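Spent most of this month on the planner for our two-arm setup, and I want to write down what changed before I forget it. Short thread, mostly software.

The problem: pick up a fork from a cluttered table without bumping the mug next to it. Sounds small. The old pipeline ran perception once, built a collision world from that one snapshot, planned, and executed blind.

That works fine with a block of foam on a bench. A fork is thin, shiny and close to flat on the table. Our depth data gives us a smear with a couple of holes in it, and the grasp sampler would happily put a grasp in one of the holes.

First change: we stopped asking depth where the fork is. We segment it in the color image, fit a line down the handle, and project that line onto the table plane. Depth is only used to fit the plane.

The plane fit needed work too. The table has a raised pattern molded into the top, and with the old inlier threshold the fit would tilt. Loosened the threshold to 5 mm and averaged over several depth images. Stable now.

Second change: the collision world is split in two. A static layer for the table and the furniture, rebuilt on request. A dynamic layer for whatever is on the table, rebuilt right before every approach. The dynamic rebuild takes 177 ms, which I can live with.

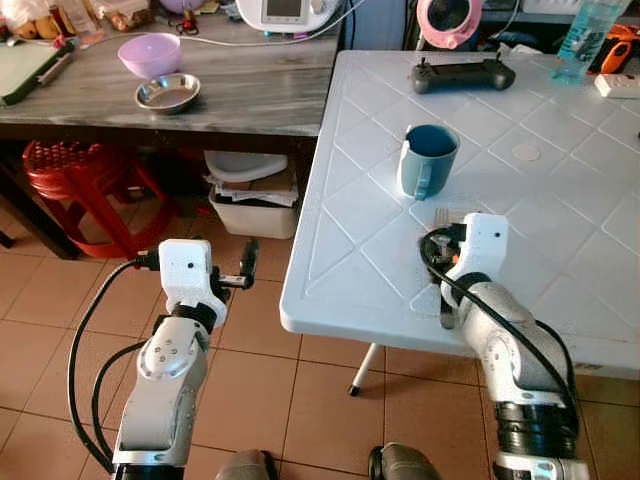 Hellulum asked why we don't plan both arms together as one big system, seeing as they share a workspace.

We tried. The joint planner gave nicer paths and timed out too often. Now the right arm plans first, the left arm gets a parking pose, and the right arm's swept volume goes into the left arm's world as an obstacle. Less elegant, easier to debug.

Parking pose matters more than I expected. If the idle arm sits with its fingers over the table, it blocks the camera and the segmentation loses half the objects. We keep it out past the table edge, gripper open.

Cables are still not modeled properly. I have a fat capsule around each wrist standing in for them. It rejects some poses that are probably fine – I'd take that over the reverse.

Third change is in control. The last 2 cm of the approach now runs as a slow Cartesian move with a force limit, and the fingers are allowed to touch the table. Before, we tried to stop just above the surface and the fingers would close on air.

Tooling note: Karosora, our log viewer, can now replay a planning request against a newer planner build. Same world, same start state, new code. Found two regressions with it the first day. Should have built it in January.

Still open: mug handles. The mug goes into the world as a plain cylinder, so the handle doesn't exist for the planner. I'm testing a convex hull of the segmented points and will post numbers once I trust them.

Config files are in the Hurnville repo, under planning.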